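Reviews > Home Office > Desks

Desks Chairs Lighting Storage Stationery

Prulley white desk review: six weeks in a shared office

Last updated: November

I bought the Prulley to replace a dark desk that had gone soft at one corner. The new one is for a shared office with white walls, strip lights and a lot of people passing by, and I wanted a plain white top with no drawers and nothing to catch a sleeve on. There are plenty of those about. I picked this one over the Stuner, which is deeper but comes with a cable tray you can't leave off.

It arrived in 2 boxes, the top in one and the legs in the other. Assembly took me most of a lunch hour on my own. The holes lined up, the bolts were all in the bag, and the instructions are drawings only. One of them shows the crossbar upside down, so look at step 4 before you tighten anything in step 3. The top is heavy enough that you'll want a second person when you turn it over.

I keep very little out. A brown hardcover book stands up at the back, there's a pink lidded cup for drinks, and my glasses go down on the right with the arms folded. That's more or less a normal day.
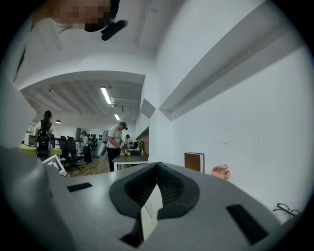 The surface has a slight sheen. Under strip lighting you do get some glare in the afternoon, and I've moved my chair a little to the left to avoid it. If your light comes from a window at the side you probably won't have this. I wouldn't call it a fault, but a matt finish would have suited the room better and Prulley don't offer one.

Marks are the thing most people ask about with a white top. Tea wipes off if you get to it the same day. Pencil comes off with a damp cloth. Blue biro took washing-up liquid and some rubbing, and there's still a faint line if you know where to look. I haven't tried anything stronger on it and the care leaflet says not to. Dust hardly shows, crumbs show straight away.

It doesn't wobble when I type. It does move if somebody leans on the front edge with both hands, and the floor in our office is hard, so I put felt pads under the feet. After that it was fine. The front edge is square and a bit sharp on the wrists for the first few days. Conneely do a stick-on edge strip in white that fits, though it isn't cheap for what it is.

Depth is the weak point. With a notebook open in front of you and a plant and a book at the back there's enough space, but put a large monitor on it and you'll be sitting too close. For writing, reading and laptop work I think it's about right. I've had a teal notebook, the cup, the plant in its white pot and my glasses all out together and still had plenty of white left over.

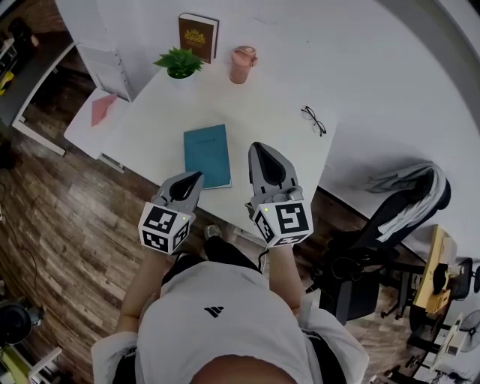
Grotano: I've had mine for two years now and would agree on the biro. The edge does get more comfortable, or else I stopped noticing it. One thing to add - the bolts work loose over the winter when the heating is on, so go round them with the key every few months. Mine was creaking badly before I thought to check.

Thanks, I've been round mine since and two of the bolts took a quarter turn each. The key is a standard size, so losing the one in the box doesn't matter.

Would I buy it again? For this office, yes. At home, where I have a bigger screen, I'd put up with the cable tray and get the Stuner. Delivery to an upstairs room is extra with both, and the packaging takes up a whole recycling bin.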